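Tatico two-finger gripper kit, reviewed after one term in a school robotics club

Our club meets at the community college in Nomville, after four in the afternoon, and we have 11 students on a good day. Last winter we bought the Tatico gripper kit for our older arm. It cost 310 dollars with the wrist camera bracket, and I want to write what I think of it while I still remember the details.

Assembly took two meetings. The printed guide is clear until the cable routing, where the drawing shows the older bracket and you must guess. Two of the screws were too short. The shop, Chowdhury, sent new ones in the same week and did not charge us.

Our project this term is called Clesari. The arm must pick up everyday things by remote control, and the students save each attempt so they can train a small program later. By March we had 2,508 attempts saved. Hard things like cups and blocks were easy from the first day. Soft things are a different matter, and here the kit shows its good and its weak side.
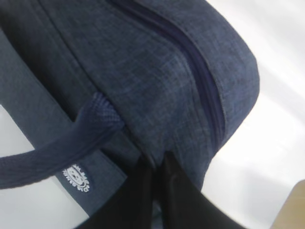

With fabric you need to go slowly and come in low, near a seam, where there is something to hold. The fingers are wide enough for this, but their surface is too smooth in my opinion. We glued thin rubber on the inside and the students noticed the difference right away. Padded things are still tricky — the fingers close, everything looks fine on the screen, and then the cloth slides out when the arm lifts.

The force setting goes from zero to 400, without any unit, and the manual does not explain it. We stay at 80 for soft objects. I would like a finer step at the low end.

The motor is quiet and it did not overheat, even on long afternoons. The colour of the status light is hard to see in a bright room.

I would buy it again for students of 14 and up. For younger groups I would wait for a better manual, or plan to sit beside them for the wiring. Spare fingers are sold in pairs only, so order one set with the kit.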